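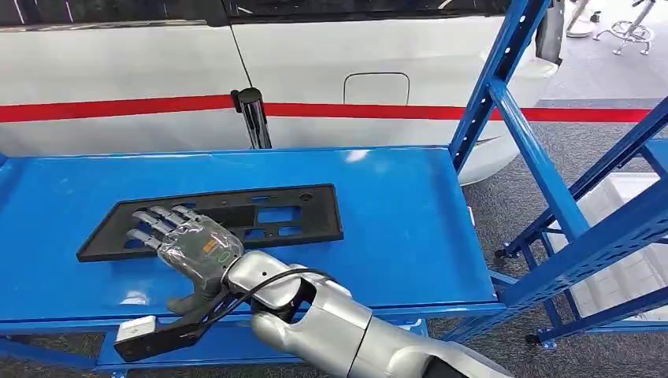
Soltside is moving its trim bench into the Skirkirari hall, and I get to be the one to tell you! I'm Malou Hafstein, I run the bench, and from 3 November 2021 we'll be fitting out vans for local trades under the same roof where they're parked. That means no more carrying long plastic parts across a yard in the wind. A black panel can lie flat on the blue cart right beside a white van with its red stripe, and whoever is fitting it only has to turn around to check a cutout against the real thing. I've wanted this for years, and I'm a bit giddy about it.

The new bench takes in dash carriers, door trims, long trays and covers, mostly parts that rattle, have lost a clip or never lined up in the first place. We check each one on the table before it goes near a vehicle. The hall has room for 12 vans, and we plan to get through 80 of them by the end of March.

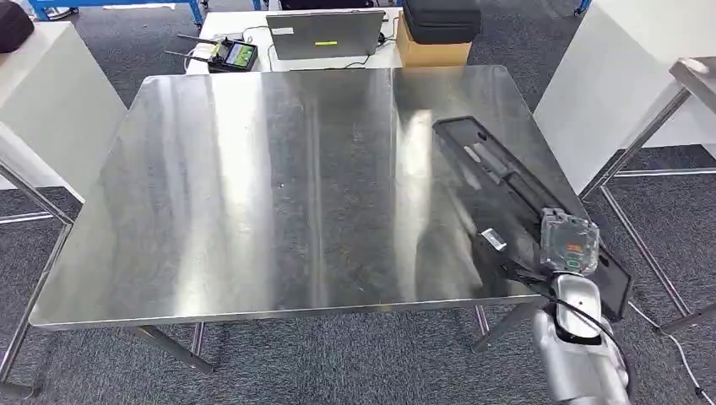
Do I have to leave my van with you overnight?

Most jobs are done the same day. If we need to order a part we'll call you before lunch, and you can take the van home and come back when it arrives.

Védís Þórarinsdóttir looks after the bookings, and she's the person to talk to if you have more than one vehicle. She has been sorting out the first round for Polano, the bakery people, who are sending us three vans with squeaky dashboards (their drivers have been very patient). She told me last week, "Just get them to write down where the noise comes from, Malou, it saves us all a morning." So please do that - a note on the seat is fine.

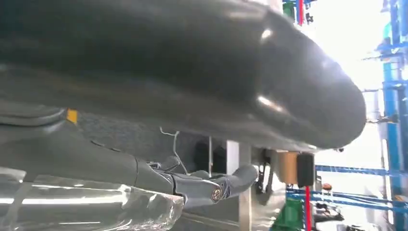
We'd also like you to take your own things out first. Cups, chargers, receipts, the lot. A dash has to come out in one piece, and it goes much faster when there's nothing wedged behind it.

A basic trim check costs 63 euros and includes new clips where they're needed. Bigger jobs get a written price before we start. Brynjólfsdóttir, our parts supplier, will keep a shelf of the common clips and covers in the hall, so we shouldn't have to send anyone away for a small piece of plastic. Bookings are open now, and the coffee is on if you'd like to come by and look around first.

Contact: Védís Þórarinsdóttir, bookings, Soltside | © Soltside | Back to top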